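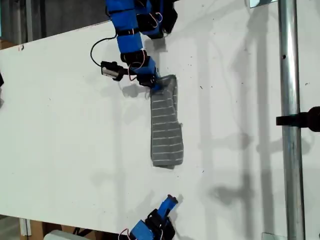 Do we fold the socks in half or in thirds? In half, toe up to the cuff, and then we leave them flat. Thirds look nicer in a drawer but they spring open as soon as you put them in a bin.

Jan 30, 2022. OK, sock folding, continued! Menaka asked me to write down where we landed, so this is for her and for Loubna, and for me when I forget all of it in February.

We're going with the gray striped ones for now. I like them because the stripes run straight across, so if you've folded crooked you can tell right away — the lines on the top layer wander off from the lines underneath. Taha still wants plain black. I tried a pair of his at my desk and lost track of which side was the heel, twice, so no.

Getting the thing flat to begin with is most of the job. Knit bunches up at the toe and if you fold over a bunch you get a fat little lump that never lies down again (the Droseck pairs are the worst for this, the Elgate ones hardly do it). What works for me by hand is to hold the toe end down, smooth toward the cuff with the side of my palm, and only then fold. 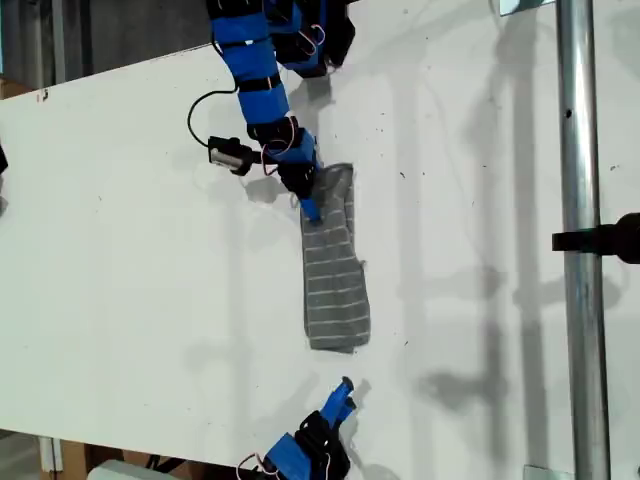

Then one more press along the fold, a light one. Press hard and the cuff flares out, and Asmaa will send it back.

The white top could use a wipe, by the way. Dark specks everywhere, and lint on top of that would drive me nuts. Abdelilah says there's a roll of cloths on the shelf by the sink — I looked, didn't find it, will look again.

Bin tally, by hand, everybody together: 327 socks in, 314 folded and put away. The other 13 are singles with no partner, they're in a shoebox with my name on it. If you're missing a sock please come and look through it, I don't want to keep them!

Still to do: try the ankle socks, and ask Loubna whether she wants the pairs tucked together or just stacked.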